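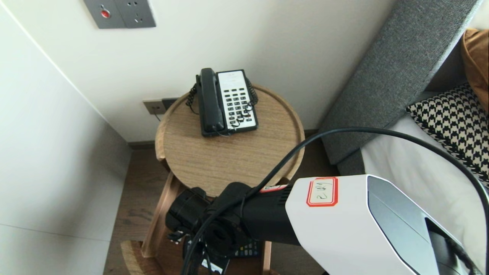 The phone by the bed, round side table, room on the second floor.

I have filled eleven pages of the green notebook since I got to Wandport, and then I ran out of ink, so you are getting the rest of it typed. Hello from the kitchen of a rented house! It's past midnight, the refrigerator is humming in a key I can't name, and I have been awake in that overheated way where every thought seems to be holding a smaller thought by the hand.

For those of you who signed up recently (there were a lot of you after the February letter, and I still don't know why that one traveled), I write these when I have something to say and not before. Sometimes that's twice a month and sometimes you don't hear from me all summer. I came out here for 28 days to finish the book. I'm on day four. I haven't touched the book.

What I've been doing is reading my old journals. I packed them in the bottom of the suitcase under the sweaters, all the ones from the Wadine years, telling myself I would only check a few dates. You know how that goes. I checked one date and then it was dark out and I was sitting on the floor with my back against the bed, twenty-three years old again and furious at Gavin Ogilvie about a bicycle.

I had forgotten the bicycle! I'd have sworn to you in any court that Gavin and I stopped speaking over money. I've told it that way at dinners. I wrote it that way in an essay some of you have read. And there it is in my own slanted handwriting, three pages about a bicycle he lent to his cousin without asking me, and nothing about money until the following winter, when we were friends again and he paid me back every cent. So I have been slandering the man for years. Gavin, if this gets to you, I'm sorry about the essay. I'm still a little mad about the bicycle.

It shook me more than it should have. I've always thought of myself as a person with a good memory, the one my family calls when they want to know what Grandma served at which wedding. Now I wonder how much of that is just confidence. My mother used to say I remembered things loudly.

The other thing I found was Wilma Leckie. I don't mean I forgot her, exactly. She taught the evening class in Wadine, the one over the hardware store, and she's the reason I kept a journal at all. But I'd let her shrink down to one or two sayings, the way you do with teachers, and in the notebooks she is enormous. She's on nearly every page that first fall. What she wore, what she said about my commas, how she ate an orange while we read aloud and never once dripped. She made us write 1,000 words a night, by hand, and she didn't read them. She only flipped through to see that the pages were full. I complained about this at length (in the 1,000 words, naturally, where it counted toward the total).

One night I wrote "I have nothing to say" over and over for a page and a half, and then, with no break at all, I wrote about my father's hands after his operation. I hadn't told anyone about that. I don't remember writing it. I read it on the floor here and had to get up and wash my face and stand out on the back step for a while, where it was cold and smelled of low tide.

So that's where I am. I keep wanting to call people. I did call Kenna Mowat, who sat next to me in that class and who now has three kids and a dog with a heart condition, and we talked until her phone died. She remembers Wilma's oranges. She does not remember the 1,000 words, she says it was 500, and she says I cheated by writing big. We'll have to agree to disagree until somebody turns up a syllabus.

I told her I was scared the book was wrong now, that if I had the bicycle wrong I might have all of it wrong. Kenna said well, go and look then. She's always been like that. I spent years in that town wishing I could borrow her brain for a weekend.

I don't know yet what it means for the chapters I've already written. The Owusu chapter is safe, I think, as I worked from letters. The one about the winter in Skamov I'm less sure of, and I've been walking past that notebook all day like it's a dentist. It has a water stain on the cover and a ticket stub sticking out of the top. Tomorrow, maybe. After coffee.

A few bits of housekeeping before I try to sleep. Innes Menzies wrote to ask whether I type straight into the computer or copy from the notebooks, and the answer is I copy, badly, and change things as I go, and lose my place. Weidong Lu sent the loveliest note about keeping a diary in two languages and finding that he is ruder in one of them. I'd love to hear more of these. If you kept a journal once and you still have it, go read one page, any page, and write and tell me what you had wrong. I can't promise I'll answer everybody (there are 2,513 of you now, which makes me want to lie down) but I do read them all.

The next letter will come when it comes. I need to buy ink in the morning, and stamps, and something for dinner that isn't toast.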